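Fiction | Short Reads | Work & Machines

Home Stories Authors Submit Search

The Grivent Fault

Ferenc Fodor got the call at Irkwood at ten past six on Monday, before he had his boots off. Run 442 had stopped itself. The simulated kitchen was still up, the unit was still standing in it, and the real one at the Fladen house was due to start its shift at eight.

He sat down at the terminal and read the log. The right arm had been told to put down what it was holding and back away from the table. It had reported the release. Then the force reading on the wrist had climbed for 18 seconds with no command behind it, and the safety stop had cut in. 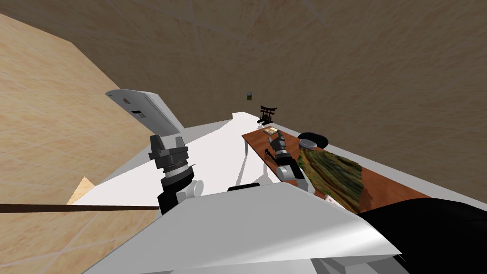 "Is it the model or the arm?" Marinho asked over the speaker. She had written most of the control code and she didn't like mornings.

"I don't know yet."

"If it's the model, we let the Fladen unit work."

"And if it's the arm?"

She didn't answer that. A woman of eighty-one lived in the Fladen house. She liked to stand next to the machine while it worked and tell it where things went.

Ferenc ran the sequence again from the start at quarter speed. He had built the room himself over the winter, and he knew it better than his own kitchen. The left arm behaved. The right arm came up toward the table, and he stopped the run there and put the joint readings on the second screen.

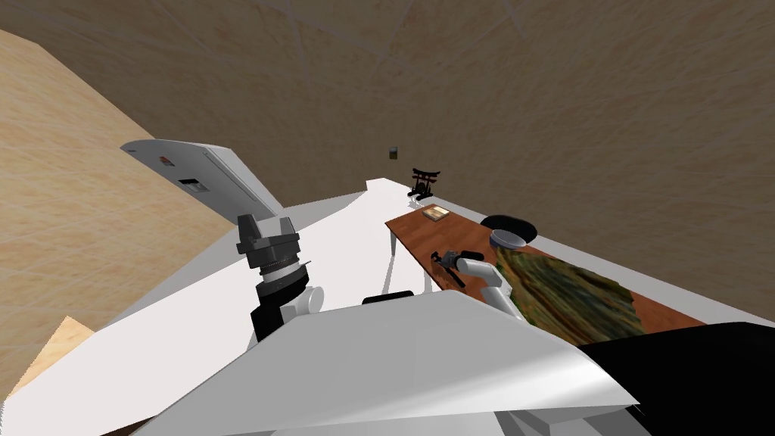

The right arm at the table, tool in its grip.

The hand said it was open. The arm could be seen holding on. He checked the two values against each other, then checked them again with the filter off, and they still disagreed.

"It thinks it let go," he said.

"That's a display error."

"The display's fine. The open signal gets sent, and the code takes that as proof the hand opened. It never reads the fingers."

He heard her typing. It went on for a while. Grivent had supplied the hand controller in July, and the update had gone out to every house on the list, 204 of them, with Marinho's name at the bottom of the release note.

"I tested that," she said.

"You tested it with the old controller."

"Yes." The typing stopped. "Yes, I did."

It was 7:20. He asked her to hold the whole fleet, and she said she would need to wake someone for that, and he said then wake them. He moved to the wrist view and sent the other gripper an open command, to see what a true one looked like.

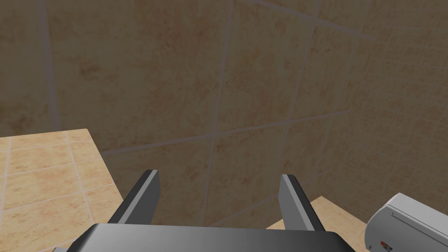
2. Eight O'Clock

The hold went through at 7:51. Ferenc watched the units drop to standby on the list, a few at a time, until only the Fladen house was left. It stayed green. He phoned the house and let it ring.

"It's already moving," the old woman said when she picked up. "It started early. It's got my bread knife."

"Please go into the hall," he said. "Shut the door behind you."

"It's only putting it away."

"I know. Please go now."

He heard her slippers, then the door. The unit went to standby 40 seconds later — he saw the light change before she told him the noise had stopped. She wanted to know when she could have her kitchen back. He told her he would drive over and take the knife out of the hand himself, and he went to find his keys.

6 comments | 31 shares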